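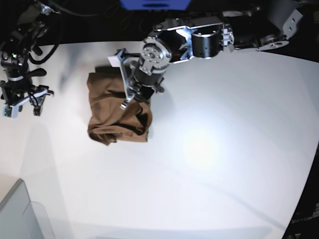 How many times do you have to show a robot a task before it gets it?

More than you want. For cloth folding we started getting something useful at 300 good demos, and "good" is doing a lot of work in that sentence. Thread, typing fast, on a break.

1/ ok so. teleop. You sit at a pair of small leader arms, move them, the big arms copy you. Every joint angle gets logged plus all the cameras. That's a demo. Then reset the cloth and go again. And again.

2/ People ask why not just grab the arm and push it through the motion. You can! Called kinesthetic teaching, I did it for a year on a single arm. Problem is your hands and elbows end up in every camera view, and then the policy has learned from pictures with a person in them. Also two arms, one of me.

3/ First week everybody is terrible at this. Siu-ming Lu was good on day two, very annoying. Plays piano, says it doesn't help. I think it helps.

4/ Biggest beginner mistake: going too fast. Your hands know how to fold a cloth in 3 seconds. The arms don't. You overshoot, fix it, overshoot the other way, and now the wobble is in the data forever. Slow and boring wins

5/ Second biggest: pausing to think. If you stop mid air for a few seconds deciding which corner to take, the robot learns to stop mid air. We had a policy that just hovered. Beautiful hover. Never came down. Trained it myself so no one else to blame

6/ So decide before you start. Look at the cloth, pick your corner, say it out loud if you need to, THEN hit record.

7/ Cloth is a pain because there's no "same state" twice. A block is a block. A cloth you drop from the same height lands different every time. Which you want, for variety, but it means your plan from the last demo is useless

8/ Someone in replies asking about force feedback. Our leader arms have none. You're squeezing blind and going by the picture. You get used to it, sort of. Wanda Pennington came from a Drurnlow setup that had it and complained for a month straight. Fair

9/ Wrist cameras matter more than I thought btw. From the overhead view you can't tell if you've got one layer or two. From the wrist you sometimes can. Sometimes.
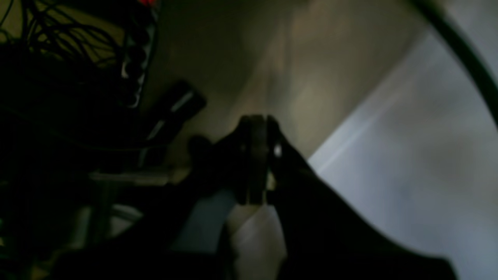
10/ and that's the other thing, operate from what the robot sees. If you're peeking over the monitor at the real table you're using info the policy will never have. I put a piece of cardboard up so I'd stop cheating. Made me worse for two days and then the trained policy got noticeably better

11/ Do you keep the failed ones? Depends. Dropped it, picked it up again, finished: keep, that's a recovery and they're gold. Dropped it and gave up: toss. Fumbled around for ages and kinda got there: toss, and be strict, you will want to keep it becuase you're tired

12/ Tired is real. I do 6 demos then get up. Used to do long sessions into the evening and when Ville Saarela plotted my demo lengths by time of day you could see exactly when I stopped caring. Humbling plot. It's on the wall now

13/ Label as you go. One line per demo. "right slipped, regrasped." Takes no time. Doing it afterward from video takes a whole afternoon, ask me about November

14/ Different operators = different styles and that's a mess nobody warned me about. I grab near the corner, Siu-ming grabs further in along the edge. Mix both with no plan and the policy goes for somewhere in between and gets neither. We wrote a one page style guide. Arguing over it took longer than writing it

15/ "can't you just collect 3,000 and let the model sort it out" yes if you have the people. We have four and one of them is on leave. A smaller clean set beat our bigger sloppy set on the same test, for this task, with our arms. Not claiming more than that

16/ Cable check before every session pls. A cable that snags on the forearm changes how the arm moves just enough to be confusing and you'll spend the morning blaming the network

17/ Also don't tune lighting halfway thru a dataset. If you have to, write down which demo it changed at. I didn't. Still don't know

18/ Q from @ replies: would I use remote operation over the internet, like from home? Tried it once. Lag was fine until it wasn't, and then you're closing a gripper on where the cloth used to be. Same room for me thanks

19/ ok break's over, back to the folding. will do sleeves at some point, sleeves are a whole seperate thread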